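Sorting small toy blocks by color

Mixed blocks in one big bin get dumped on the floor every time a child wants a single piece. A shallow tray with a few compartments fixes most of that. Ours is red with three sections, and it lives on the work surface where the sorting gets done. 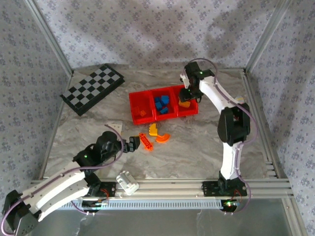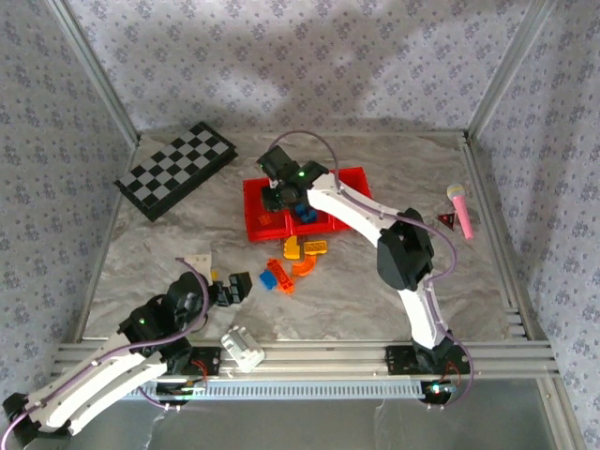
Start with a small batch. Two handfuls is plenty for one go. If you tip out the whole bin, the pieces slide under each other and you spend more time digging than sorting. Keep the rest in the bin with the lid on until the first batch is put away.

Give each compartment one color, and pick the colors you own most of. Blue usually fills fastest. Orange, yellow and red are easy to mix up in the evening, so do those in daylight or pull a lamp over. If a color has only a handful of pieces, put it in with its nearest neighbor. Yellow and light orange can share.

Odd shapes are the usual sticking point. Curved pieces, arches and anything with a stepped edge don't stack with the plain blocks. You can sort them by color along with everything else, or keep a separate jar for them. We tried the jar and went back to color, as the kids look for "the orange one" long before they look for "the curved one." Agathe Riviere, who ran the toy library before me, kept a jar for years and was happy with it.

Choosing a tray

Low sides are better than high ones. You want to get your fingers in and see the bottom. Avoid trays with very narrow sections — long bricks end up lying across the dividers and nothing else fits. Before you buy, lay your longest brick next to the tray. A cutlery tray from a thrift store does the job if the slots are wide enough.

If the tray slides around, put a square of rubber shelf liner under it. A damp dishcloth works too, but take it away when you finish or it will mark a wood table.

Work surface

Anything flat and wipeable will do. A busy pattern hides small pieces, and I have lost plenty of them on ours. Sweep the surface with the side of your hand toward the tray every few minutes. On a plain white table you can skip this.

Washing

Wash plastic blocks before they go into a clean tray. Put them in a mesh laundry bag, swish them in warm water with a little dish soap, rinse, and spread them on a towel overnight. Hollow bricks hold water, so turn them open side down and give them a shake in the morning. Do not put wooden blocks in water. Wipe them with a cloth that has been wrung out well and let them air dry.

Storing a large set

A household with 600 pieces can manage with one tray for sorting and a shoebox for each main color. Pascal Leblanc wrote in to ask about the 4000 he was given by a cousin. For that many, use stacking drawers, and sort by color first. Split by size only when a drawer gets too full to search through.

Label the drawers with a block taped to the front. Children who can't read yet will still know where things go. Clear packing tape holds better than the office kind.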